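4.2 Why tenants don't read the deposit clause

I went into this part of the study expecting to write about fraud in the narrow sense: fake landlords, listings copied from somewhere else, keys that never show up. We did find some of that in Gilel. But most of what people told us about was duller and, I think, a lot more common. It was the deposit, and what happened to it after they moved out.

We talked to 50 renters across two towns, Gilel and Vanura, and asked each of them to bring the lease they had signed. Plenty of them couldn't find it (I couldn't find mine either when I went looking, so no judgment from me). With the ones who could, we sat down and went through the deposit clause together, line by line, and I asked them to tell me in their own words what it said. That was the fun part of the job! People are very good at guessing what a fair clause would say, and they'd tell me that version with total confidence while the paper in front of them said something else.

The Tsakiris form, as we call the standard lease used by the Tsakiris letting office, is the one I'd point to. It lets the landlord take "reasonable refreshing costs" out of the deposit and never says what refreshing is. One renter had put down 1000 dollars and got back around half. She was told the rest went on refreshing, and she took that to mean cleaning, and so did I until I saw the letter, which listed a new bedroom blind. The older Karnell lease is longer and uglier on the page, but it names the items that can be charged and gives the landlord a deadline for sending the list. Renters on that form still grumbled, but they grumbled about prices, and they knew who to write to.

Furnished rooms were harder to sort out, because wear on soft goods is so easy to argue about. A mattress or a mat has no agreed lifespan in any of the leases we read.

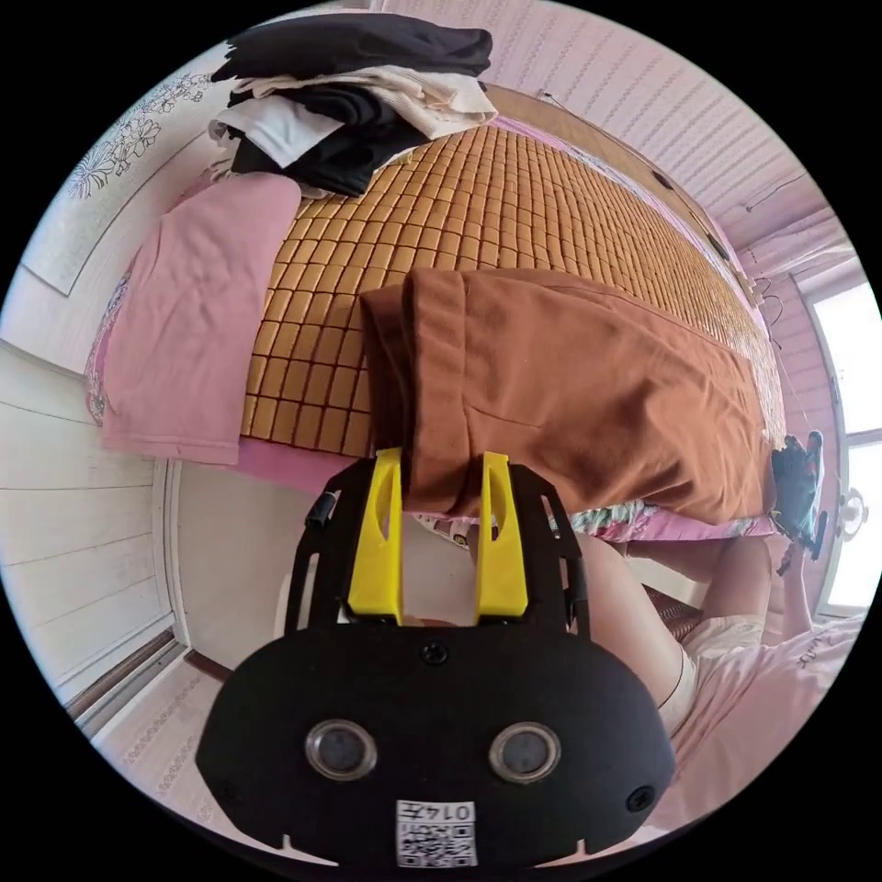 Figure 3. A folded rust-brown garment on a bed with a tan woven mat.

I did ask whether a move-in checklist would have helped, and most people said yes, sure, though several had been handed one and signed it without walking around the room. So I'm wary of recommending more paper. What I'd like to test next is timing, meaning whether people read the clause differently if they get it a few days before the keys. We plan to try that in Vanura in July, with the Karnell wording first.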